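Trorklow opens its two-arm build notes to other workshops

ZADSKA, November – Trorklow, a shared workshop in Zadska, has released the notes and parts list for a two-arm tabletop robot setup put together by members Kamil Kopecký and Ľubica Kopecký. The files are free to download and cover 87 pages.

The project began on a kitchen table and moved to the workshop when the second arm arrived. Members logged 1,217 hours on it, most of them spent on wiring, mounting and software. Parts bought by the workshop, not counting the arms, came to $2,936.

"We wanted something another group could copy without calling us every evening," said Ľubica Kopecký. "The cable section is the longest one. It was the part we got wrong most often."

## What the notes cover

- Bolting down the bases and squaring them to the table
- Cable runs, with lengths
- Gripper setup and finger alignment
- Simple practice tasks using cups and other household items
- The setup at Trorklow, with a wrist view and a view of the whole table:

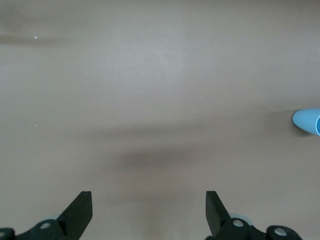
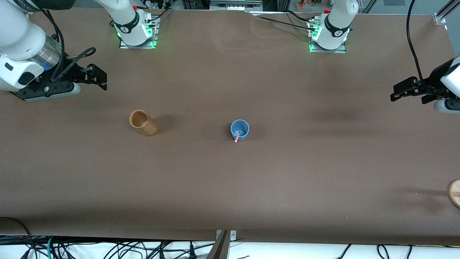
- Known problems, including a calibration script that has to be run twice after a restart

## Next steps

Kuruc, a hobby group that helped test an early draft, plans to build its own version this winter. Trorklow will add its changes to the notes – corrections from other builders are welcome too.

## About Trorklow

Trorklow is a member-run workshop with benches for wood, metal and electronics. Questions about the build can be left at the front desk for Kamil Kopecký.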